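Mixed cutlery

Mixed cutlery, also known as the odds drawer, is the body of eating utensils a household owns without having chosen it as a set. It accumulates through share houses, inheritance, takeaway orders and the failure of guests to go home with what they brought. It is distinct from the canteen, a matched service kept in a box and feared by its owners.

Composition

Most collections combine metal forks and spoons with chopsticks of wood, plastic or lacquer, at least one knife suited to some other job, and a ceramic soup spoon. The soup spoon is commonly white and often has a hole in the handle, for hanging on a hook that few kitchens possess. Chopsticks are bought in pairs and kept as individuals.

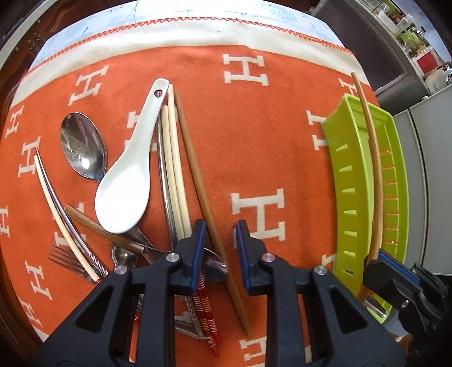

Handles are the usual basis of classification. The home economist Ajith Kamath, whose survey covered 40 kitchens, divided them into plain, wooden, twisted and decorated, and later added a fifth class, regrettable. His scheme was criticised for ignoring colour, a serious omission where red chopsticks are concerned.

Sorting

Two methods are in general use. In the Mudaliar method, everything is tipped onto a blanket or thick cloth, which dulls the noise and spares the tabletop, and like is laid beside like. The Plindetti method sorts by length alone. It is quicker, and produces a drawer in which a serving spoon and a long chopstick are neighbours for life.

Storage

Divided trays came into wide domestic use with the Rilard, a moulded insert sold in green and grey. It had no compartment for chopsticks, which were laid across the top and prevented the drawer from closing. The later Pirkden corrected this at the expense of the teaspoons.

See also: Canteen (cutlery); Chopstick rest; Third drawer down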